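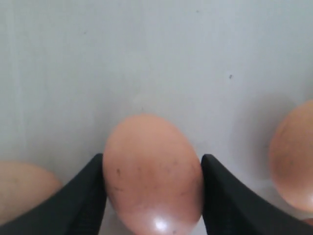 A brown egg between the two black fingers of the gripper, with further eggs on either side.

Search this site
Enter keywords

Open Day Gallery: Egg Handling Demonstration at the Lultby Center

The Lultby Center for Food Automation opened its main hall to the public on a Saturday in May. The Center welcomed 389 visitors during the day, among them local growers, packing house staff, students and families. The egg handling demonstration was presented by the Center's grading and packing group under the direction of Cathal Flanagan, with equipment from the Fivow program. The Center thanks all who attended.

The gripper

The Fivow gripper uses two tapered fingers, which close on the egg from both sides. In the picture the tips rest against the flanks of the shell and the narrower end of the egg points away from the gripper. The view is from the small camera carried close to the fingers.

The eggs

Brown eggs were used for the demonstration. Small dark flecks and faint marks can be seen on the shell of the egg being held. Visitors asked whether such marks affect the grade. Staff explained that the grading software, named Zeman, is being developed to tell natural speckling from dirt and from fine cracks, and that this part of the work is still under study.

The working surface

Eggs were presented on a plain, pale surface, against which brown shells stand out clearly. Work with white eggs is planned for the next stage of the program and will require a different background.

Program notes

Each demonstration session lasted 90 minutes, including time for questions. Printed copies of the program summary remain available at the front desk. Schools and grower associations that wish to arrange a group visit should write to the visits office, stating the size of the group and any access needs. The Trorov packing line was closed to visitors during the open day and may be seen by appointment only.

Pictures on this page may be reproduced for educational use with credit to the Lultby Center.

1880 views
90 shares
Comments (0)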